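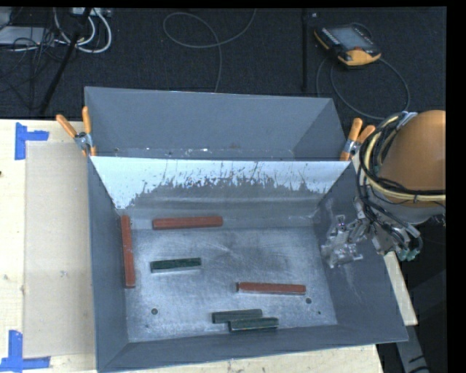

List archive > Walking and cycling > Trail reports
Reading time: 3 min
Last updated: January

Subject: Re: Grukarari line - is the old rail trail rideable yet?

Hi all,

I was so pleased to see this question come up, as I rode the whole thing end to end over the holidays and have been itching to tell someone. Answers are mixed in with the original message.

> We're thinking of doing the Grukarari rail trail as a family trip at Easter. The last report in the archive is pretty old and says the middle section was closed. Has anyone been through lately?

Yes! The middle section is open. You can now ride from the old station yard at Sarby right through to Grukarari without touching the highway, and it's a beauty. The cutting past Pascu has been cleared of fallen rock and the surface is fine crushed gravel, nicely packed. I was on 38 mm tyres and never felt I needed anything wider. There's one sandy patch just after the second cattle grid where I got off and pushed for a bit, but the tyre tracks showed that plenty of people ride it.

> Is it really flat? The map makes the Pascu end look steep.

It's a railway, so it never gets steep, but it does go up for a long time. Sarby is at 465 metres and the line climbs gently all the way to the summit cutting, then drops down the other side through the best forest of the whole ride - tall gums, tree ferns in the gullies, and lyrebirds if you're early. I heard one at 7 am doing a very good impression of a whipbird. If you have little ones, start at the Grukarari end only if someone can collect you from the top, as the climb from that side is longer and there's no shade on the lower half.

> What about water? And can you get anything to eat on the way?

There's a tank at Pascu, beside the picnic shelter, and another at the summit. I'd treat both as untreated rainwater. The Sarby bakery opens at six and does a curried vegetable pasty that I thought about for most of the following day. There's nothing for sale between Sarby and Grukarari, so stock up. Carry more than you think for the exposed bit past Pascu, even at Easter.

> We've got a tandem with a trailer. Are the gates a problem?

The new ones are fine, they have a wide chicane you can roll straight through. The old Wilex gates (the heavy galvanised type with the drop latch) are still on the farm crossings, and there are 4 of those. A tandem will go through with the gate open, but with the trailer on you'll want two people, one to hold the gate and one to steer. Please close them again, there were cattle with calves on both sides when I went.

> Any of the old railway stuff left to look at?

Heaps, and this is my favourite part! The trestle bridge over the creek has been kept, with a new deck beside it for riders, so you get a perfect side view of all the timberwork. The Pascu platform is there with its nameboard. Just short of the summit there's a goods wagon on a length of original track, number 1497 still readable on the side, and a sign about the timber trade. Allow time for it. I meant to stop for five minutes and was there for nearly an hour.

Camping: the ground at Pascu is free and has a toilet, but only room for a few tents, so I'd get in early over a long weekend. The one at Grukarari has hot showers, and it's a short ride from there to the river for a swim.

Two small warnings. The phone signal goes at the first cattle grid and doesn't come back until the summit, so download your map first. And magpies shouldn't bother you at Easter, but the meat ants around the Pascu shelter certainly will if you sit on the grass.

I have a GPX file with the gates and tanks marked, happy to send it to anyone who replies off-list. Would love to hear how the tandem goes!

Cheers from a very happy rider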